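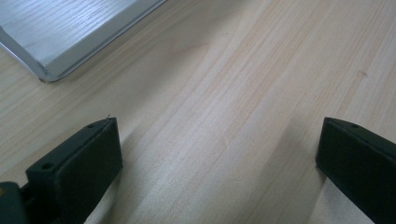

Fig. 7: Light wood surface, metal tray at upper left.

7. Document numbering and tax codes

Celimo assigns a number to each invoice when its status changes from Draft to Issued. Drafts carry no number. Set the sequence before the first invoice is issued.

7.1 Setting the sequence

1. Open Settings > Documents > Numbering.
2. Select the document type. Invoices and credit notes use separate sequences.
3. Enter the prefix (maximum 6 characters, letters and digits only).
4. Enter the starting number. Accounts moved from Provberg should continue from the last number issued there. If that was 909, enter 910.
5. Click Save, then Lock sequence.

Caution: A locked sequence cannot be lowered. Deleting an issued invoice leaves a gap, and the number is not used again.

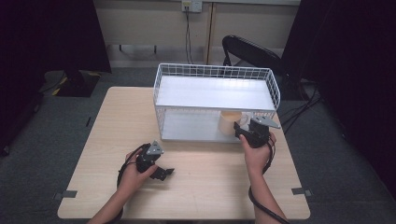

Zuvville asks whether the prefix can be changed halfway through the year without restarting the count. We did it in August and the numbers carried on, but the old prefix stayed on invoices already issued.

Note: The behaviour reported is correct. Issued documents keep the prefix they were given.

7.2 Assigning tax codes

1. Open Settings > Tax > Codes.
2. Click Add and enter the code, the rate and the start date.
3. Tick Default if the code applies to most lines. Only one default is allowed.
4. For customers imported through the Bråten connector, open Mapping and match each incoming code to a Celimo code.
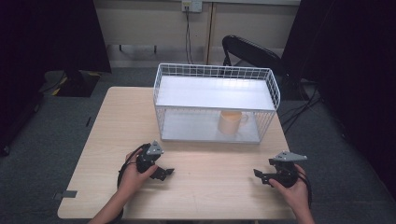 Codes left unmatched are listed in red and block issue of any invoice that uses them. An account can hold up to 49 active codes. Retired codes do not count towards the limit and remain readable on old invoices.

5. Click Apply. Open drafts are recalculated.

Section last revised November 17, 2025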